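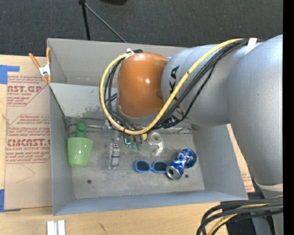 Narar Mouthpiece Measurements
Version 2, 03/09/2024

Rim and cup measurements for brass mouthpieces, mostly trumpet and cornet, with a few tenor horn. There are 3309 rows, one per reading, taken from 81 mouthpieces.

Files
readings.csv: all readings, in millimetres
makers.csv: maker codes (Clustar, Ruchti, Cilleck)
notes.txt: remarks on plating and wear

Columns
piece_id, maker, rim_width, cup_depth, throat_bore, backbore_code

Known problems
Three Ruchti pieces have no cup depth. Throat bores entered before January were rounded to one decimal place and have been left as they were. Cilleck backbore codes do not match those used by the other makers, so don't compare them directly.

Licence
Free to use and share with credit to Narar.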